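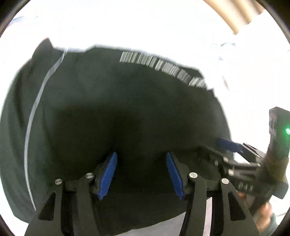 2 min read

How do you fold slippery shirts so they stay folded?

Posted by Radomír Kadlec, Aug 18, 2020

I have a pile of very dark green tops, nearly black, the sort with a light grey stripe curving down one side and a printed band of pale bars that looks like a barcode. They are for our walking club in Andcombe and I've been landed with folding the lot before they're handed out. Every guide I find tells me to lay the thing flat, fold the sides in and fold up from the bottom. Fine. I do that and ten minutes later the pile has slid sideways and the bottom one has opened up again.

I've now been told to iron them first, to freeze them (!), and to buy a plastic folding board. I don't believe any of it. Has anyone got a method that works on this kind of cloth, and does the print need to go on the inside? My sister-in-law swears it cracks if you fold across it. I've folded across it since April and can't see a mark, but I'm willing to be told.

Natália Hubáček

Ignore the freezer. I worked in a sports shop in Brastden for 3 years and we never froze anything.

The trouble with guides is that they're all done with a stiff cotton T-shirt, which would stay folded if you dropped it down the stairs. For slippery stuff, put it face down on a table and pull the shoulders and the hem straight before you start. Most people skip that and then blame the fabric. Sides in to the middle, sleeves back on themselves, then roll from the hem up to the neck – firmly, but you're not wringing it out. Stand the rolls on end in a box that's slightly too small for them. The box does most of the work, whatever the folding experts claim.

As for the print, I'd keep the crease off it if it's easy and not lose sleep if it isn't. Heat does more harm than folding in my view, so I'd leave the iron alone too. Check the care label before you believe me or your sister-in-law.

Přemysl Brabec

Folding board. Got mine for 350 crowns, works great.

Vlasta Dvořáček

I had a board as well and it's in the loft. It gives you a lovely square and the square slides off the pile exactly as before. Rolling is better, though I'm not convinced about the box, as mine come out with creases round the middle. I hang my two best ones and stuff the rest in a drawer.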